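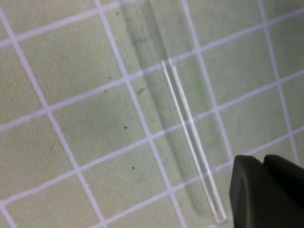 Wrist camera view of a clear tube on a green gridded surface, with the gripper fingers near its lower end.

Robot teaching by demonstration is the practice of getting a robot to do a job by doing the job in front of it, with it, or through it. The person may take hold of the arm and move it about (kinaesthetic teaching) or drive it from a distance with a second device (teleoperation). What the person does is recorded and later turned into behaviour the robot can produce without a person attached. The subject is also called learning from demonstration, programming by demonstration and imitation learning. The three terms overlap a good deal, and their partisans can tell them apart.

Demonstration is mainly used where a task is easy to do and tiresome to describe. Putting a test tube in a rack is a common case. A laboratory assistant learns it in a morning. A written program for the same job needs the position of the tube, the angle at which it lies, the width of the hole, a policy on what to do when the tube touches the rim, and a programmer willing to have opinions on all four.

Contents
1 Methods
2 Recording
3 Transparent objects
4 Operators
5 Quality of demonstrations
6 Criticism
7 See also

Methods

In kinaesthetic teaching the arm's motors are set to hold up its own weight and otherwise give way, so that it can be pushed through the movement by hand. The method needs no extra hardware and can be explained to a newcomer very quickly. Its drawbacks are that the operator's hands and sleeves tend to turn up in the camera views, and that an arm with six or seven joints has views of its own about where its elbow ought to go. Fine work suffers most. It is hard to be delicate with something that weighs as much as a large dog.

In teleoperation the operator stays out of the way and moves a controller. Three families are in general use. Leader-follower rigs have the operator move a small or matching arm while the working arm copies it joint for joint. Hand-held controllers, many of them taken over from games, send the position of the hand and leave the robot to work out the joints. The third family, the three-dimensional mouse, is a puck on a spring which is pushed, twisted and, towards the end of the afternoon, sworn at.

Leader-follower rigs are usually preferred for tasks involving contact, as the operator can feel where the arm's limits are by running into them. They vary in how much they give back. A few return force to the hand, so that a tube meeting the bottom of its hole can be felt. Most return nothing, and the operator learns to judge contact by eye, from small signs such as a tube that has stopped going down while the gripper has not.

The Dirnico controller, a leader arm with a trigger for the gripper, is a well-known member of the last group. Its trigger travels 25 millimetres, of which the final 3 do all the work. Users are divided on whether this is a fault. The manual lists it under features.

Recording 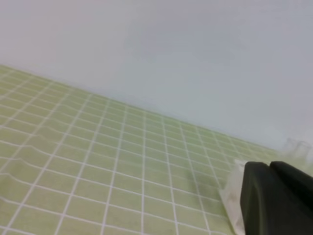 A recording, known as an episode, normally contains the joint positions of the arm, the opening of the gripper, the commands sent by the controller and the pictures from one or more cameras. All of these arrive at their own speed and have to be lined up afterwards by their time stamps. A small error here is surprisingly hard to spot. A robot trained on pictures that lag its movements will behave like a person watching television with the sound out of step, and will close its gripper with great confidence just after the moment has passed.

Two kinds of camera view are common. A fixed view, from beside or above the bench, shows the whole layout and where the arm is in it. A wrist view travels with the gripper and shows the last few centimetres of the approach, where most things go wrong. The wrist view has the peculiarity that the fingers stay put in the picture and the world swings about behind them. Newcomers find this unpleasant to watch. Learning systems do not mind, and often come to depend on it, to the point where moving the camera on its bracket by the width of a screw head is enough to spoil an otherwise sound policy.

The wrist view also spends much of its time looking at very little. Between one grasp and the next it may see only wall, or only bench. Early practice at many sites was to trim these stretches out. Later practice is generally to keep them, on the grounds that a robot which has never been shown an uninteresting view does not know how to leave one.

Gridded mats are popular as a bench surface. They give the operator something to line up against, and they make it possible to put objects back in the same place between episodes, or in deliberately different places, according to the plan. There is a known hazard. A learning system will use any cue it is offered, and a grid is a very good cue. Robots have been trained to reach faultlessly for a particular square, with or without anything on it. The same applies to specks, smudges and the edges of sticky tape. Opinion is split between wiping the mat down before every session and leaving it alone so that the dirt varies naturally, the second school being the larger.

Transparent objects

Clear glass and plastic are a long-standing trouble. A depth sensor that works by sending out light and waiting for it to come back will often report the surface behind a tube and omit the tube. Ordinary colour cameras do better, though what they record is chiefly highlights and shadows: two bright lines, a brighter tip, a slight bend in whatever pattern lies underneath. These cues shift whenever the lighting does, and a tube that was obvious in the morning may be a matter of faith by four o'clock.

Demonstration gets round part of the problem. The operator is in the room, knows perfectly well where the tube is, and drives the gripper to it, so every episode carries the right answer along with the poor picture. The system is left to find out which faint streaks go with a successful grasp. Some operators are required to work from the camera pictures alone, so that they use no knowledge the robot will lack. This produces more honest data and shorter tempers.

The usual task for study is the filling of a rack. In the version known as the Skostow rack exercise the operator picks a tube up off the bench, turns it upright, and lowers it into a free hole without disturbing the tubes on either side. The turning is generally done in the air on the way over. Beginners tend to leave it until they are above the rack, where there is least room for it.
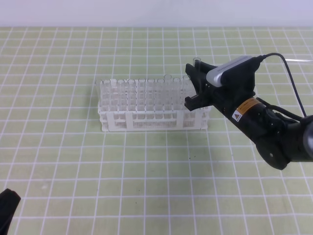

Entry written and maintained by the Chang Bench Encyclopedia desk
Last revised Wednesday, March 15, 2023

The difficulty rises as the rack fills. The first tube has the place to itself. The later ones must go down between neighbours whose rims are the same height as the fingers doing the lowering, and a gripper with broad pads can knock a neighbour while placing its own tube perfectly. For this reason the order of filling is usually laid down in the task sheet. Working from the far end towards the arm is the common rule, as the arm then never reaches over finished work. Left to themselves, operators start in the middle.

Grip height matters too. Held near the rim, a tube hangs straight and can be let go once it is seated, but a slight touch at the bottom end will swing it. Held low, it is steady, and the fingers arrive at the rack before the tube has gone in. Most task sheets settle for the upper third and say no more.

Operators

Operating is skilled work that is seldom described as such. A new operator usually produces jerky episodes with long pauses in them, and the pauses are faithfully learned: a robot trained on a hesitant person will hesitate in the same places, over nothing. The Roka training course sets 2 days of practice before any episode is kept, and allows a session to run for 5 recordings before a compulsory break. Attempts to lengthen the sessions have been resisted, mainly by the data.

Experienced operators bring a different trouble, which is style. One will approach a tube from the left, another from above, and a third by a graceful curve that adds nothing. Each way works. Mixed together, they can leave a simple learning system trying to average them, and the average of going left and going right round a rack is the rack. More recent methods cope with several styles at once, although many sites still ask their operators to agree on one before starting. The agreement typically lasts until lunch.

Quality of demonstrations

Failed episodes are marked and set aside at most sites. What counts as failure is less settled than might be hoped. A dropped tube is a failure. A tube that leans, goes in at the second try, or ends up in the hole next to the intended one is a matter for the task sheet, and if the sheet is silent, for whoever is doing the marking.

Recoveries are valued highly. An episode in which the tube catches on the rim, is lifted a little and then goes in shows the robot what to do when things go badly, a subject on which perfect episodes have nothing to teach. Several sites therefore ask for mistakes on purpose. Operators are poor at this. A deliberate mistake tends to look like one, being slower and a good deal neater than the real thing.

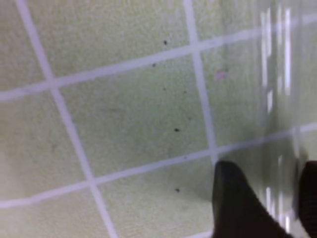

Criticism

The chief complaint against demonstration is that it moves the labour without removing it. A task that would have taken an engineer a week of programming now takes an operator a week of putting tubes in a rack, taking them out and putting them in again. Supporters reply that the operator's week can be spent by someone with no training in programming. Operators have been heard to say that they had noticed this.

A second complaint concerns transfer. A policy learned with one gripper, one mat and one rack may do badly with another of each, and the cure on offer is nearly always more demonstrations. Collections that vary the lighting, the bench and the starting positions fare better, at the price of a great deal of fetching and carrying between episodes, a cost that rarely appears in published accounts.

There is also an argument, older than most of the equipment, over whether copying a movement amounts to learning a task. It is conducted mostly in footnotes.

See also

Kinaesthetic teaching
Leader-follower control
Gripper pads, choice of
Time stamps, disputes over
Rack (laboratory)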